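ok thread. slippers. I have opinions and a sore foot, buckle up

---

so my old ones died in January. sole just came off on the stairs like a banana peel. been going around in two pairs of socks ever since like an animal

---

criteria:

- has to have a real sole (trash, mail, yelling at the raccoon)
- has to be closed at the back, I walk right out of the open kind
- NO bobble on top. bobbles get in the dishwasher door
- has to be ok when someone comes over

---

pair one: the Kusance bootie. everyone and their sister has these. looks like a baked potato. SO warm. too warm?? it's 26/07/2018 and I'm testing fleece boots with the AC on, I know, I know. they were on sale

---

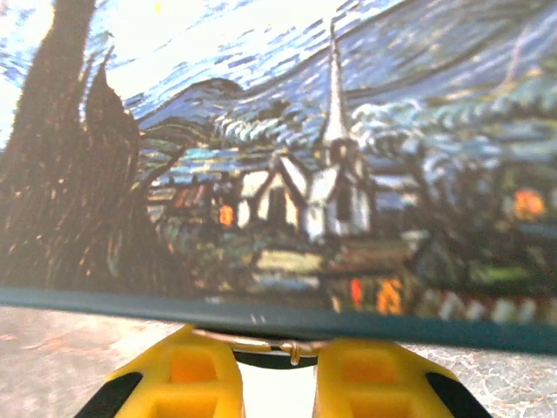 the Kusance sizing is a joke btw. I'm an 8. the 8 fit my kid. went up to a 9 and now there's a whole extra room in the toe. you could keep a snack in there. I did keep a snack in there

---

also they shed. the lining comes off in little white crumbs and sticks to your socks and then it's on the couch and then it's on the dog. one wash fixed most of it. most

---

washing: cold, inside a pillowcase, stuff them with a towel after. do NOT do the dryer. I did the dryer on the left one. the left one is now a different slipper

---

pair two: Dalisay moccasins. these are the grown up ones. suede outside, stitching round the toe, you feel like you own a boat

3 days in and the heel was rubbing. by day 4 it stopped. so either they broke in or I did

---

real sole though!! went all the way to the corner store in the Dalisays and got zero looks. bought eggs. nobody said a word. that's a win

---

bad part, the suede. one drip of coffee and that's it, that's your slipper now, the coffee slipper. I brushed it with a toothbrush like the internet said and got a bigger, lighter coffee spot

---

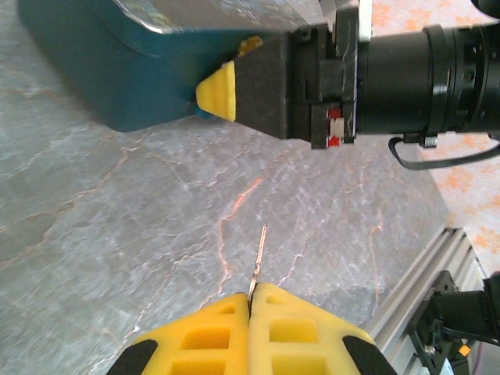

ok pair three, the Gralura clogs, and these are the ones I keep going back to. quilted, squishy, back heel folds down if you're lazy and up if you're leaving the house. they come in four colors and three of them are oatmeal. the fourth is orange and it's a GOOD orange, same as the veins running through that gray marble-patterned tabletop. I thought I'd hate it with my gray pajamas and now I think gray pajamas were made for it. anyway got the orange

---

Gralura cons bc I'm fair: loud. rubber sole on kitchen tile goes squeak squeak squeak. can't sneak a midnight cheese. everybody knows about the cheese

---

and they run hot in the arch?? like there's a seam right in the middle. after an hour you forget. first hour you do not forget

---

price since ppl are already asking. Dalisay are 90 dollars which, hm. Gralura were 70 before the coupon. Kusance I got in a bundle with a robe I didn't want so I can't tell you, ask the robe

---

got all of them off Toraneo. shipping was fast, box was enormous, one pair of slippers per box, each box inside another box. returns are free but you have to print the label yourself and who has a printer. I went to the library

---

Ludivine Joly is in my mentions saying wool felt or nothing and that I've been wearing garbage my whole life. Ludivine I have SEEN your felt ones and they have a hole in the toe. you can't lecture me with a toe out

---

(she says the hole is for ventilaton)

---

somebody asked about the heated ones you put in the microwave. had a pair years ago. they smelled like warm oats and I ate more cereal that winter than ever in my life. also you can't stand up in them, you just sit there with your hot feet like a houseplant

---

somebody else asked if they work for wide feet. Kusance yes, swimming in it. Gralura yes. Dalisay no, go up a half, maybe a whole

---

what I'm doing: keeping the Gralura for every day, Dalisay for mail and eggs. Kusance going in the closet till its actually cold, left one and all

---

forgot to say, take the little paper ball out of the toe before you decide they don't fit. I wore the left Dalisay for a whole evening with the paper in

---

if anyone has a closed back one with a quiet sole pls reply. not felt, Ludivine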